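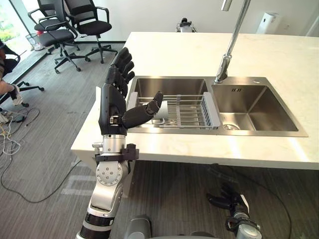

**Kitchen and utility check, Prukura flat, January 14, 2021**

Right, I went round with the list this morning, so these are my ticks and my grumbles (sorry, Szu-yu Lu, you did ask for comments!).

- [x] **Smoke alarm, hallway.** Lovely and loud. Next door's dog agreed.
- [x] **Heat alarm, kitchen.** Fine, but the battery's from June, so I'd swap it at the next visit anyway.
- [ ] **Fire blanket.** Still in its packet in the cupboard under the stairs! Needs hanging by the door.
- [x] **Carbon monoxide alarm.** Test button works, light's green.
- [x] **Sink and drying rack.** No complaints.
- [ ] **Hot tap.** I make it 50 degrees after a minute, and I'd like it checked with a proper thermometer, mine is for jam.
- [ ] **Extension lead, utility room.** Two heaters on one lead, no no no. I've unplugged one and left a note.
- [x] **Stopcock.** Turns easily, label's still on.
- [ ] **Window catch, back.** Loose again. Vostness quoted up to 300 for a new one, and I nearly fell over.

I'll pop back for the blanket and the catch once the screws come.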